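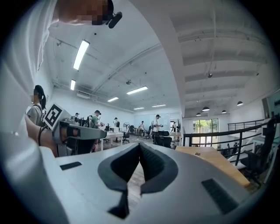
Hand-held grippers in use upstairs, mid-session.

I've spent most of May rewriting our operating rules for hand-held grippers. The old ones were adapted from the fixed-arm procedure at Darkmont and assumed a fence, an interlock and one operator. With several people on the same floor, none of that carries over.

Version 5 is now in force at the Savau site. The parts that changed:

Spacing. Operators keep 1,125 mm between tool bodies, measured housing to housing. The previous figure was 80 cm, which was set for seated work and proved too tight once people started turning with the tool in hand.

Railings. Tools stay off the railing side of any table while there are people on the level below. A wrist tether is mandatory within two steps of the edge. I wanted a full exclusion strip, but the floor plan doesn't leave room for one.

Cables. Any loop hanging below the tool gets clipped before the operator stands up. Chairs go under the desk or against the wall, and bags come off at the door. The bag rule is the one most often ignored.

Markers. Fiducials are wiped and checked for lifting corners at the start of each shift. A marker replaced mid-session ends that session – the calibration is redone and a new log is opened. Table markers are treated the same way.

Finger pads. Inspect every 200 cycles, replace in pairs. The Lazaridis sheet permits single replacement and I've overruled it locally, as mismatched pads shift the closing point by more than our tolerance.

Still open is lighting. Grastska specifies a minimum level but no maximum, and we get glare on glossy housings under overhead tubes. I have readings from the morning shift only. Afternoon readings are next, with the glass door side logged separately.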